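접수 12/3/20, 상태: 해결, 관찰 중
현장: Demthorpe 욕실 전시장
장비: Joller 휴대형 그리퍼 좌우 한 벌, 머리 착용 카메라
소프트웨어: Chamoun 추적기
작성: Multanby 현장지원

## 증상

현장에서 처음 보내온 글을 그대로 붙입니다.

> 오른쪽 그리퍼가 자꾸 튑니다. 가만히 들고만 있어도 궤적 화면에서 손목이 확 꺾였다가 돌아옵니다. 왼쪽은 멀쩡합니다. 껐다 켜면 한동안 괜찮고 작업을 시작하면 또 그럽니다.

로그도 함께 받았는데 열어 보자마자 반가웠습니다. 오류가 아주 깨끗하게 찍혀 있거든요! 위치는 거의 그대로인데 자세만 한 방향으로 꺾이고, 꺾이는 각도가 매번 비슷합니다. 무작위 잡음이면 이렇게 안 나옵니다. 기계 쪽 아니면 설정 쪽에 분명한 원인이 하나 있다는 뜻이라, 이런 티켓은 따라가는 재미가 있습니다.

로그에서 먼저 확인한 것:

- 카메라는 초당 60프레임으로 정상 기록 중. 프레임 누락 없음
- 왼쪽 그리퍼 자세는 전 구간 안정
- 오른쪽은 마커 두 개가 같이 잡힐 때만 튐. 하나만 잡힐 때는 안정
- 집게 벌림 값은 좌우 모두 정상

세 번째 줄이 핵심 같습니다. 보통은 마커가 많이 보일수록 자세가 좋아져야 하는데 거꾸로 가고 있어요.

## 원격 점검

원격으로 해 볼 수 있는 것부터 차례로 했습니다.

**조명.** 전시장 바닥이 밝은 타일이고 도기 제품이 많다고 해서 반사부터 의심했습니다. 흰 면이 강하게 빛을 받으면 마커의 흰 여백이 번지고 모서리 검출이 흔들립니다. 노출을 한 단계 낮춰서 다시 찍어 달라고 부탁드렸고, 결과 영상은 훨씬 선명해졌습니다. 그런데 튀는 건 그대로. 노출은 낮춘 값으로 두기로 했습니다. 이건 이것대로 이득입니다.

**카메라 보정.** 왼쪽이 멀쩡하니 가능성은 낮다고 봤지만 그래도 확인했습니다. 보정판을 여러 각도로 들고 찍은 결과, 재투영 오차가 출하 때 값과 다르지 않습니다. 제외.

**마커 번호 충돌.** Chamoun 설정에서 좌우 번호가 겹치면 비슷한 증상이 날 수 있습니다. 목록을 받아 대조했고 겹치는 번호는 없었습니다. 제외.

**마커 크기.** 설정 파일의 한 변 길이와 실물을 자로 재어 비교. 일치. 제외.

**블록 자세.** 여기서 걸렸습니다. 설정 파일에는 오른쪽 그리퍼의 정면 블록을 기준으로, 옆 블록이 어느 각도로 붙어 있는지 적혀 있습니다. 프레임마다 두 블록의 상대 각도를 따로 계산해 보니 설정값과 계속 어긋납니다. 어긋난 양도 거의 일정하고, 집게를 세게 쥘 때만 조금 더 커집니다.

정리하면 추적기는 두 블록이 서로 단단히 고정되어 있다고 믿는데, 실물은 그 각도가 아닙니다. 둘 다 보이면 추적기가 두 블록을 한꺼번에 만족시키는 자세를 찾으려다가 엉뚱한 해로 넘어갑니다. 하나만 보이면 모순이 없으니 조용하고요. 로그와 딱 들어맞습니다.

현장에 요청한 확인:

1. 전원을 끄고 오른쪽 그리퍼를 책상에 내려놓는다.
2. 블록을 손끝으로 가볍게 밀어 본다. 비틀지 말 것.
3. 정면 블록과 옆 블록 중 어느 쪽이 움직이는지 적는다.
4. 왼쪽 큐브도 똑같이 해 본다.

답이 금방 왔습니다. "옆 블록이 아주 조금 돌아갑니다. 정면 블록과 왼쪽 큐브는 꿈쩍도 안 합니다." 최고의 답변입니다. 방문 잡았습니다.

## 현장 작업

### 분해

옆 블록 받침은 나사 하나와 위치 핀으로 잡혀 있습니다. 나사는 손으로 돌아갈 만큼 풀려 있었고, 풀림 방지제 흔적이 나사산 끝에만 조금 남아 있었습니다. 핀 구멍은 한쪽이 약간 늘어나 타원이 됐습니다. 처음에 나사가 풀리고, 그 상태로 계속 쓰면서 핀이 구멍을 밀어낸 순서로 보입니다. 블록 인쇄면은 깨끗합니다. 긁힘도 들뜸도 없어서 블록 자체는 재사용합니다.

받침은 새 부품으로 교체했습니다. 늘어난 구멍을 접착제로 메우는 방법도 있지만, 다음에 분해할 때 고생하고 각도도 믿을 수 없어요. 받침은 값이 싼 부품이니 바꾸는 편이 훨씬 낫습니다.

### 조립

- 받침 접촉면을 마른 천으로 닦기. 세정제는 쓰지 않음
- 핀을 먼저 끝까지 밀어 넣고 나서 나사 걸기
- 풀림 방지제는 나사산 가운데에 한 방울
- 토크 드라이버로 조립 지침서 값까지. 딸깍 소리 뒤에는 더 돌리지 않기
- 약 30분 그대로 둔 다음 집게 동작 시작

기다리는 동안 왼쪽도 점검했습니다. 큐브 받침 나사는 단단했고 풀림 방지제도 제대로 퍼져 있었습니다. 손잡이 축에 먼지가 조금 있어 털어 냈고, 집게를 천천히 여닫으며 걸리는 구간이 있는지 손으로 느껴 봤는데 아주 부드럽습니다. 회색 집게는 좌우 모두 안쪽 마모가 눈에 띄지 않습니다. 관리 잘하셨어요!

### 블록 각도 다시 재기

받침을 바꾸면 설정값도 새로 재야 합니다. 옛 값이 도면값과 가깝더라도 부품마다 조금씩 다르고, 추적기는 그 조금에 꽤 민감합니다. Chamoun에 있는 블록 보정 기능을 썼습니다. 그리퍼를 들고 두 블록이 함께 보이게 한 채 천천히 손목을 돌려 주면 상대 각도를 알아서 풀어 줍니다.

처음 시도는 버렸습니다. 손목을 너무 빨리 돌려서 모서리가 번졌거든요. 두 번째는 천천히, 끝에서 잠깐씩 멈춰 가며 돌렸고 잔차가 확 내려갔습니다. 보정 파일을 저장하고 옛 파일은 이름을 바꿔 같은 폴더에 남겨 두었습니다.

### 착용 시험

보정 뒤에는 꼭 실제 작업 자리에서 확인합니다. 책상 위에서만 잘 되는 경우가 꽤 많습니다. 전시장에서는 흰 변기와 욕조가 배경으로 계속 들어오고 사람도 오가기 때문에 추적기한테는 제법 까다로운 환경이고, 그래서 여기서 통과하면 마음이 놓입니다.
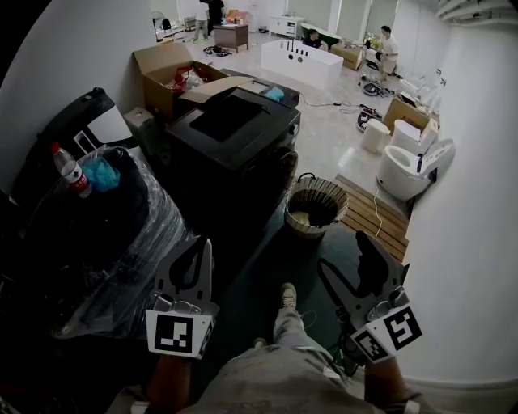

점검 기록 5 / 9쪽

양손에 하나씩 쥔 상태에서 머리 카메라로 보는 각도입니다. 손은 마커 바로 아래 손잡이를 잡습니다. 오른쪽의 두 블록은 하나가 정면, 하나가 옆으로 기울어 있는데 이 기울기는 설계대로이니 똑바로 세우려고 힘을 주지 마세요. 왼쪽은 밑동에 큐브가 붙은 구조라 보는 법이 다릅니다. 두 손 모두 손가락이 마커 위로 올라오지 않는지 가끔 봐 주시면 좋습니다.

시험은 다음 순서로 했습니다.

| 동작 | 확인할 것 | 결과 |
|---|---|---|
| 두 손을 가만히 들고 있기 | 자세 흔들림 | 통과 |
| 오른 손목 좌우로 천천히 돌리기 | 두 블록이 번갈아 잡힐 때의 튐 | 통과 |
| 집게 세게 쥐었다 놓기 | 블록 상대 각도 변화 | 통과 |
| 고개만 돌리기 | 좌우 궤적이 같이 끌려가는지 | 통과 |
| 걸어서 이동하며 집기 | 마커를 놓쳤다가 다시 잡는 동작 | 통과 |

오른 손목 돌리기 그래프가 정말 예쁩니다. 전에는 두 블록이 같이 잡히는 순간마다 계단이 생겼는데 지금은 매끈한 곡선 하나로 이어집니다. 꼭 전후 그래프를 겹쳐서 보세요. 티켓에 첨부해 두었습니다.

걸어서 이동하는 시험에서는 오른손이 몸 옆으로 내려가 화면을 벗어나는 순간 추적이 잠깐 끊깁니다. 마커가 안 보이니 당연한 동작이고, 다시 올라오면 바로 붙습니다. 이번 고장과는 관계없습니다.

## 현장에서 해 주실 것

작업 시작 전에 5분이면 됩니다.

- 블록과 큐브를 손끝으로 가볍게 밀어 보기. 움직이면 사용 중지하고 티켓에 적기
- 마커 면은 마른 천으로만 닦기
- 가만히 들고 있는 시험 한 번. 궤적 화면에서 떨림만 보면 됨
- 보관할 때 오른쪽 그리퍼를 옆 블록 쪽으로 눕히지 않기

마지막 항목은 추측이 섞여 있습니다. 나사가 왜 풀렸는지는 풀림 방지제가 덜 발린 탓이 가장 커 보이지만, 눕혀 두는 방향도 한몫했을 수 있습니다. 거치대가 있으면 세워 두는 게 제일 좋고요.

나사를 현장에서 직접 조이는 것은 권하지 않습니다. 조금만 돌려도 블록 각도가 바뀌고, 그러면 보정부터 다시 해야 합니다. 급할 때는 Chamoun에서 옆 블록을 잠시 끄고 정면 블록만으로 쓰는 방법이 있습니다. 손목을 많이 돌리는 동작에서는 끊김이 늘지만 튀지는 않습니다.

## 댓글

**현장:** 오늘 종일 썼는데 한 번도 안 튀었습니다! 예전 기록도 살릴 수 있을까요?

**지원:** 반가운 소식이네요! 네, 살릴 수 있는 게 꽤 있을 겁니다. 원본 영상이 남아 있는 기록이면 Chamoun에서 옆 블록을 끄고 다시 계산해 보세요. 정면 블록이 보이는 구간은 그대로 쓸 수 있습니다. 새 보정 파일을 예전 영상에 적용하면 안 됩니다. 그때는 블록 각도가 달랐으니까요.

**현장:** 몇 개 돌려 봤더니 대부분 깨끗하게 나옵니다. 손목을 크게 돌린 구간만 비어 있습니다.

**지원:** 빈 구간은 억지로 보간하지 말고 비워 두시는 걸 추천합니다. 나중에 골라내기가 훨씬 쉽습니다. 왼쪽 궤적은 손대지 않아도 됩니다.

**현장:** 노출은 원래대로 돌릴까요?

**지원:** 낮춘 값 그대로 두세요. 욕조처럼 흰 면이 넓게 들어올 때 마커 모서리가 더 또렷합니다. 조명을 바꾸시면 그때 한 번만 다시 봐 드릴게요.

## 남은 일

- [x] 오른쪽 옆 블록 받침 교체
- [x] 블록 보정 파일 갱신, 옛 파일 보관
- [x] 전후 그래프 첨부
- [ ] 교체한 받침을 Joller 쪽에 보내 핀 구멍 확인 요청
- [ ] Chamoun에 건의: 블록 상대 각도가 설정값과 어긋나면 경고 띄우기
- [ ] 12월 안에 오른쪽 나사 재점검, 이상 없으면 티켓 닫음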